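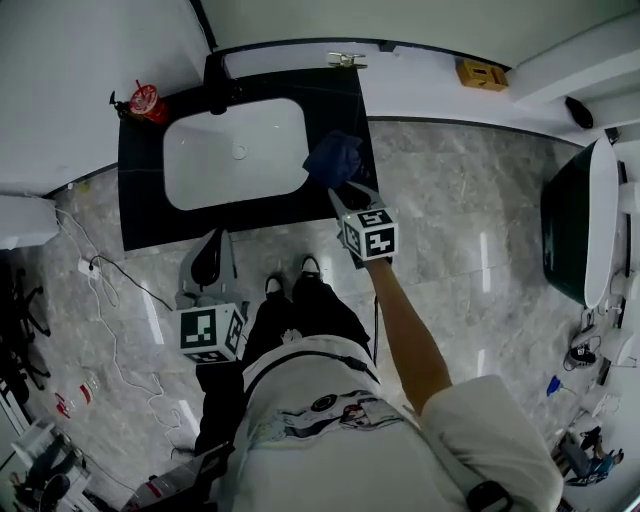
*Wiping the sink counter with the hand-held gripper and a dark blue cloth.*

**Begay Robotics Club, minutes of the meeting, 2021-11-20**

Present: 18 members. The minutes from the previous meeting were accepted without changes.

**1. Bathroom tasks**
The counter group reported on the wiping task. The cloth is easy to pinch when it is folded, but flat on the counter it is difficult. It was agreed to begin every recording with the cloth folded, on the right of the basin.

**2. Marker cubes**
Two members asked if the cubes can be turned a little, so the hand does not cover the patterns. Team Mistum will try this and report at the next meeting.

**3. Hiltgate competition**
The competition is in July. Each club may send 4 teams. We have 2 teams until now, Mistum and Tikier. Members who wish to form another team should write their names on the list.

**4. Other matters**
The recordings must be named with the task first and then the number. Some files from Tikier have only the number, and the team will correct them.

The meeting was closed after roughly one hour.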